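Dernière mise à jour : décembre

# Poltovholm : débarrasser une table

Fiche de données. Décembre, équipe Tamthorpe.

Poltovholm rassemble des images d'une activité simple : une table blanche, quelques objets légers et froissés, un bac beige au bord. La collection compte 277 séquences, réparties en 13 dossiers.

Les objets se déforment facilement et n'ont pas d'orientation fixe, en particulier la barquette en aluminium, dont les parois plissées renvoient la lumière. 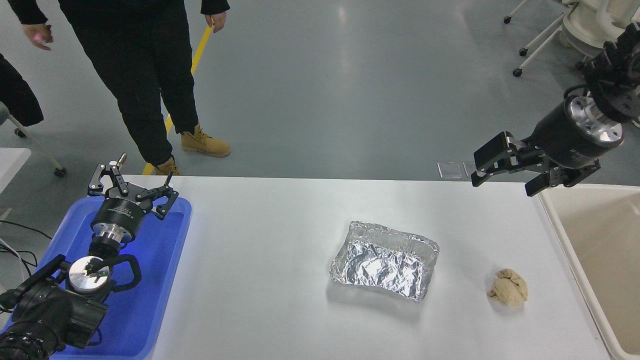 ## Contenu

Chaque dossier contient les images et un fichier texte avec la liste des objets. Les noms employés sont volontairement généraux :

- barquette : récipient rectangulaire en aluminium
- boule beige : matière froissée, tissu ou papier, sans distinction
- sac : plastique transparent
- bac : bac en plastique beige, à droite de la table

La barquette n'est pas présente partout. Quand il ne reste que la boule beige sur le plateau, la séquence garde le même nom, suivi du suffixe « b ».
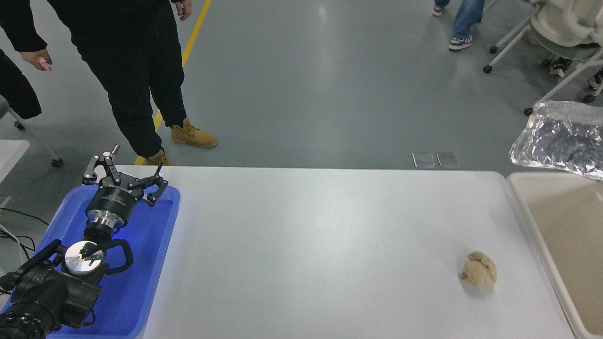
Les séquences avec suffixe se trouvent dans les dossiers 4 et 8. Elles peuvent être lues seules ou avec les autres, le format des fichiers est identique. L'arrière-plan n'a pas été nettoyé : sol gris, ligne jaune, passage de personnes. Il n'est pas annoté.

## Limites connues

Le plateau est blanc et mat, ce qui facilite le repérage des contours mais ne représente pas une table de cuisine ordinaire. La position de la barquette et de la boule beige change d'une séquence à l'autre. 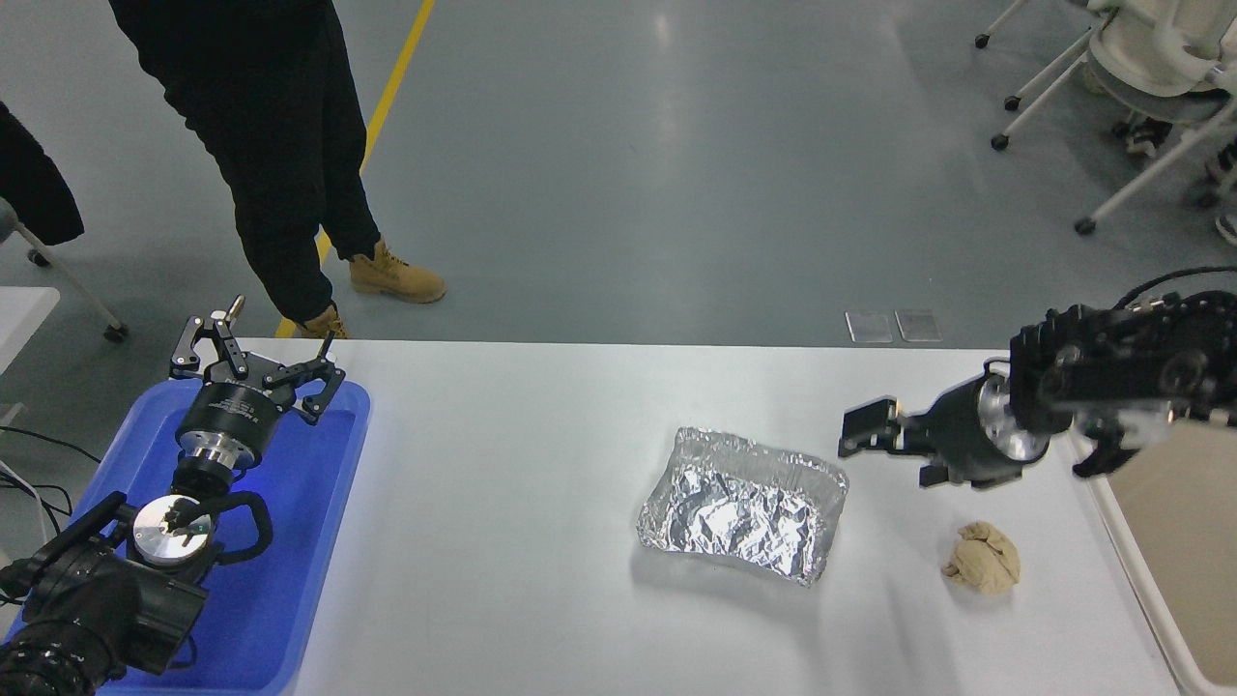
Les reflets de l'aluminium gênent la segmentation automatique. Les contours de la barquette ont donc été repris à la main dans le dossier 13. Pour les autres dossiers, ce travail reste à faire.

## Versions

La version James remplace la version Pirnia. Les anciens noms de fichiers ne sont plus acceptés par le script de lecture.

Contact : équipe Tamthorpe | © Poltovholm | Haut de page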